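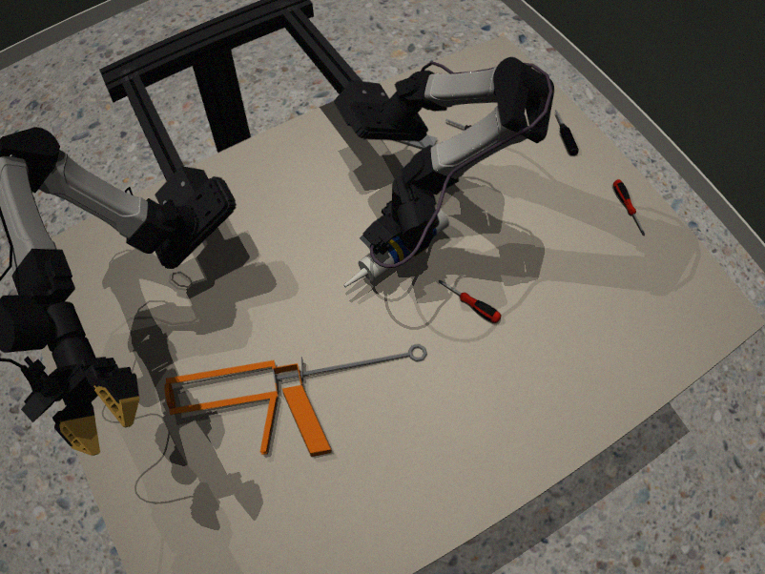 The last bus out of Flirstead

Cathal Gilmartin has the timetable taped inside his kitchen cupboard. It's two years out of date. He knows that. He keeps it anyway, next to the tea.

The 63 used to run eight times a day between Flirstead and Brandelcombe. Then five. Since February, two: one out before breakfast, one back in the middle of the afternoon, and if your dentist is running behind you are sleeping at your sister's.

"I had my sister on the phone, I said make up the bed," says Gilmartin, 71, retired from the seed plant. "She thought I was joking. I wasn't, the bus was going past the window."

Brandelcombe is not far. Everyone in Flirstead says this and then says it again, a little louder. Twenty minutes by car on a dry day. Longer when the creek road floods, which it did four times this winter. There's a pharmacy there, a proper grocery store, the clinic, the county office where you renew things. In Flirstead there is a gas station, a church, a diner that opens when Daithí Hennessy feels like it.

He feels like it most days, to be fair. Hennessy drove the 63 for eleven years before he bought the diner, and he still talks about the route like a man describing a house he grew up in. Where the brakes would squeal. Which mailbox meant slow down, Mrs. so-and-so will be late and waving. He used to carry perscriptions back for people. Not allowed. He did it every week.

"You'd have five bags on the dash, names on them," he says, wiping the counter. "Nobody ever got the wrong pills. Well. Once."

The money story is the usual one. Fares never covered it. The county paid the difference, then paid less, then put the route out to bid, and Hubmann, which runs school buses over the ridge, took it on at a price that even people at Hubmann seem to have thought was low. Two years later the company asked for more. The county said no. The timetable shrank.

What came instead was Cumus. Cumus is an app. You open it, you type where you're going, a van comes. That's the idea, and in Brandelcombe itself it mostly works, I used it three times and waited nine minutes, twelve minutes and then four. The drivers were nice. One had a dog bed on the passenger seat, no dog.

Out in Flirstead I tried it from the church steps. No signal. Walked up to the gas station, one bar, got as far as the map. The map said no vehicles available in your area, try again later. I tried again later. Same map.

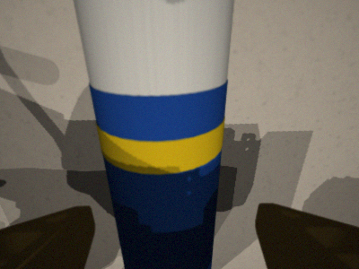 You can also phone. The phone line is open mornings, and you have to book the day before, and the van needs two riders or it wont come out that far. So people have started pairing up. There's a sheet by the register at the diner with days down the side and names filled in, some crossed out and moved. Gilmartin doesn't need to go to Brandelcombe on the day he goes now. He goes because the woman across the road has her knee looked at then and she needs a second name.

"I sit in the library," he says. "I've read all the westerns. I'm on to gardening."

It is easy to get sentimental about a bus. The 63 was cold and it smelled of wet coats, and for long stretches it carried air. Hennessy says there were February mornings he did the whole run with the radio and one passenger, asleep. The county's own figures, which a clerk read to me over the phone a little wearily, had fewer than 300 boardings in its worst month. A councilman I spoke to, who didn't want his name on it, said he could buy every regular a used car for what the route cost. Then he thought about it and said half of them couldn't drive it.

That half is the problem. Eyesight, mostly. Or age, both ends of it. There's a girl of 17 in Flirstead who has a job offer at the Brandelcombe bakery, 5 a.m. start, and no way to get there. She's still got the offer, for now.

A public meeting is set for next month. The last one was held in Brandelcombe, in the evening, after the bus. Four people from Flirstead made it, all in the one pickup, two of them in back.

This time Hennessy has offered the diner. The county is looking into whether it has enough parking.

2025-04-19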